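A second life for the desktop tower

The Zallcombe workshop occupies the ground floor of a former print works and is open to members six days a week. Its usual business is furniture repair, bicycle maintenance and the occasional guitar. For the past year, however, one bench at the rear has been given over to the Brellow project, a robot arm built by members to help strip and refurbish old desktop computers.

The need was a practical one. The workshop received 673 unwanted machines last year, most of them from local offices and schools. Many required little more than a new drive and a clean installation of software before being passed on to households without a computer. Opening each case and freeing the parts inside it took up most of the members' evenings, and the queue on the storeroom shelves grew longer every month.

Brellow began with a second-hand arm bought at auction for £300. Its original controller no longer worked and was replaced with a board from Jevex, a small supplier that sells mainly to hobbyists. The gripper was designed by members and has been rebuilt more than once. Early fingers were printed in plastic and bent under load. The present version uses flat black plates and linkage arms held together with hex-socket screws, so that a damaged part can be changed at the bench with a single key.

Work on the software has taken longer. The arm runs a program called Tapia, written by members and shared freely with other workshops. Tapia takes the view from a small camera at the wrist and compares it with earlier sessions in which a member guided the arm by hand. The collection now stands at 1251 recorded attempts, including a large number of failures, which are kept and labelled with the same care as the successes.

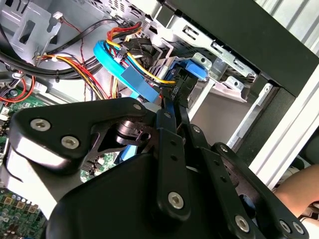 Cables remain the principal difficulty. A screw stays where it was put, but a bundle of power leads may lie across a drive in one machine and be tied well clear of it in the next. Data cables are lighter still and move when anything near them is touched. The members have therefore set the arm modest targets. It is asked to reach a connector, take hold of it and stop. A person then decides whether the pull should go ahead.

Drive bays have proved more forgiving. Many towers have a coloured plastic latch on the metal cage, and the bright colour gives the camera something definite to find. Older cases with screwed-in drives are set aside and opened by hand.

Safety rules are short and displayed on the wall. Every machine is unplugged before it reaches the bench, the arm runs at reduced speed, and 2 members must be present whenever it is switched on. The stop button is tested at the start of each Wednesday session, and the result is entered in the log.

The workshop makes no great claims for the speed of the system. A practised member can still empty a tower well before the arm has finished its first task. Interest in the project has nevertheless brought in new members - several of them with no background in electronics - and the plans for the gripper are available on request. Work will turn in September to memory modules, for which a narrower pair of fingers is already being cut.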